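Grudunik Club Guide, part 5: Setting up the table task in the simulator

Before you start this part, the Wisel program must be installed and your team folder must open without red messages. If it does not, go back to part 4. The work in this part is done by two students at one computer. One student drives the arm, the other reads the steps aloud.

## 5.1 Load the scene

1. Start Wisel and choose **Open scene**.
2. Select the file `fastby_table`. The loading takes up to 27 seconds on the old club computers. Please do not click during this time.
3. Choose the **Room** view. Check that the arm, the perforated table and the household objects are all shown.
4. In the box **Seed**, write 838. All teams use the same seed for practice.

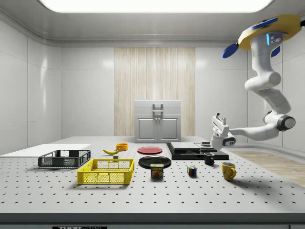

*Figure 1. Room view. The gripper is over the table and holds nothing.*

**Note:** The objects do not need to be in the same place as in our figures. After a run they are often moved. If an object is missing from the table and you cannot find it in any view, use **Reset objects**.

## 5.2 Check the views

1. Press **V** to go to the next view. Press it again until you have seen all of them.
2. In each view, look for the arm and for the yellow crate. They are the two things which you will need most.
3. Turn the view slowly with the right mouse button. When you are satisfied, press **Save view**.

**Caution:** Do not change the field named **Base position**. The arm will then start from a wrong point, and your saved motions will not fit any more. Last February one team lost a whole evening of work in this way.

4. Set the speed to **Slow**. You find it in the same menu as the views. 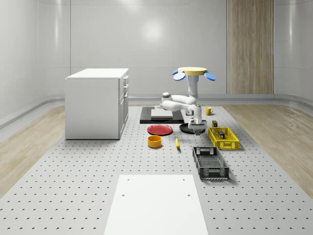

5. Move each joint a small amount in both directions, and go back to the start position. Write in the team log which key moves which joint. Leif Holst has a printed list of the keys, but it is for the older version and two of the keys are changed.

6. Close the menu with **Esc**. If you close it with the cross, the speed goes back to **Normal**.

## 5.3 Lift a flat object

A flat object is more difficult than a mug, and we practice it before the cube. Choose a plate or a similar thin piece.

1. Bring the gripper near the object and stop.
2. Open the fingers with **O**.
3. Go down in small steps. If the object begins to slide, stop and go up again.
4. Close the fingers with **C** and lift straight up.
5. Hold the object high above the table until your partner has written down the time.
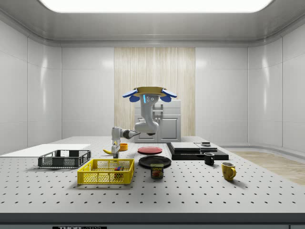
*Time to read the rest of this part: 5 minutes*

6. Put the object down in a free place. Do not drop it. A dropped object gives no points in the Ketilsson Cup, also when it lands well.

**Note:** The fingers can look closed in one view and be open in another one. Always check from two sides before you lift.

## 5.4 Take the cube out of the crate

1. Choose the **Top** view and find the cube inside the yellow crate.
2. Open the gripper fully before you go down. The walls of the crate are close and you will not have space to open it later.
3. Move sideways until the cube is between the fingers. Keep the height the same during this movement. 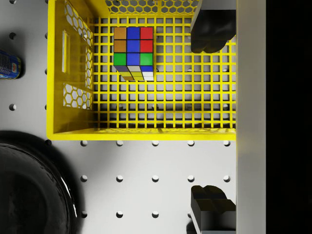 4. Turn the wrist so that the fingers are parallel to two sides of the cube.
5. Go down slowly and close the fingers. If a finger touches the wall, the program shows **Contact** in the corner of the window. Go up and begin again from step 2.
6. Lift the cube over the rim and place it on the table.

**Caution:** Do not save the run while **Contact** is shown. The file will be refused by the judging program.

## 5.5 Save your run

1. Press **Stop recording** and wait for the sound.
2. Give the file the name of your team and the number of the run, for example `team3_run2`.
3. Copy it to the folder **Hand in**. The long practice file with 1,811 steps is in the same folder, please leave it there.

If the file does not open on the judging computer, ask Svend Oddsson before you record it again. Usually the file can be repaired.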